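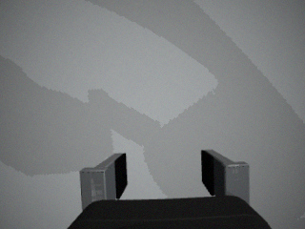 The last ferry of the working day leaves Garkine wharf at 1630, and for most of the past decade it has left with passengers still standing on the wrong side of the barrier. The terminal was laid out when the route carried shift workers from the cannery and not many others. It now serves two suburbs, a hospital campus and the buses that feed them, and it does so through a single covered walkway and one set of gates.

The Fenduvano Harbour Transit Authority has spent the past year preparing a replacement. The Garkine Interchange Renewal, released for public comment in February, proposes a new passenger hall on the landward side of the wharf, a second boarding pontoon, and a bus turning loop that would bring the Fenel routes to the door of the terminal. At present those buses stop on Halvorsen Street, on the far side of a four-lane road, and passengers making the connection must cross at a signal timed for through traffic.

Tuva Sæther, who leads the Authority's interchange program, describes the crossing as the matter most often raised in correspondence. "People write to us about shelter and they write to us about seating," she says, "but the letters that run to several pages are about the lights on Halvorsen Street." In the morning peak a passenger arriving by bus can miss the ferry while watching it load. The next sailing is 40 minutes later.

Under the preferred design, the signal would remain for neighbourhood use and buses would turn off the road before reaching it. The loop has been drawn to take articulated vehicles, which the Fenel routes do not use at present. Bays would be assigned by route, with a kerb height matched to the current fleet, and the path from the bus doors to the ferry gates would be level and covered for its full length.

The question of level access has shaped more of the project than its published drawings suggest. The existing gangway rises and falls with the tide, and at low water its slope is steeper than the Authority's own standard permits. Deckhands assist passengers who use wheelchairs or walking frames, and have done so for years without formal complaint. Roald Midtbø, the Authority's senior marine engineer, does not regard this as an acceptable basis for a public service. A longer gangway would reduce the slope, but it would also push the pontoon out toward the channel used by commercial shipping. The solution now proposed turns the gangway parallel to the wharf, where there is room for the additional length, and requires vessels to berth on their port side.

Port-side berthing has consequences of its own. Two vessels in the fleet have their wider boarding doors to starboard and would need to be altered during their scheduled refits. Until that work is complete they would be confined to other routes, and the Authority has acknowledged that spare capacity on the Garkine service would be reduced for one winter. Masters have asked for trials in a strong westerly before the berth is accepted. The Authority has agreed, and the trials are listed as a condition of handover.

Capacity within the passenger hall has been the subject of more open disagreement. The design provides for 1000 people waiting under cover, which the Authority considers sufficient for a delayed sailing in the evening peak. The Garkine Residents' and Traders' Association has argued for 2000, citing the summer regatta and the apartment buildings now under construction along the old rail reserve. Its president, Xiomara Dunleavy, has run a stationery shop opposite the wharf for most of her working life. She supports the project and has said so at each public session, but she believes the hall will be too small within a few years of opening.

"We were told the present terminal was generous," she says. "I have the brochure."

The Authority's reply is that a larger hall would occupy the site of the proposed forecourt, and that the forecourt is what allows crowds on event days to be held away from the road. Its written response to the Association also notes that the roof structure has been designed so that a further bay can be added at the northern end. No funding has been set aside for that extension, and the Association has asked that the land at least be protected from other uses. A decision on this point is expected with the final plan.

The forecourt was the work of Alvar Strömberg, the project's consulting architect, who has kept its programme modest. There will be trees along the southern boundary, bench seating with backs and armrests, a drinking fountain, and bicycle parking in a locked enclosure beside the ticket office. An early sketch included a raised lawn. It was removed after drainage advice, and also at the request of the cleaning contractor, who pointed out that the only route for equipment passed directly over it.

The old terminal building will be kept for at least part of the construction period. Ferries will continue to use the present pontoon while the new one is installed, and the changeover is planned for a weekend closure during which replacement buses will run to the next wharf up the harbour. Halvard Berge, who manages service planning, expects that closure to be the hardest part of the program for regular passengers. The replacement route is longer and depends on the bridge, and timetables for it will be published well ahead of the work.

What happens to the old building afterward has not been settled. The waiting room has a pressed-metal ceiling and the original ticket windows, and the local historical society has applied for it to be listed. The Authority has not opposed the application, though it has asked that any listing exclude the walkway, whose footings stand in the path of the bus loop.

Submissions on the preferred design may be made in writing or in person at the Garkine ticket office during staffed hours. Printed copies of the plan are available at the wharf and at the Fenel bus depot, and large-print copies can be supplied on request.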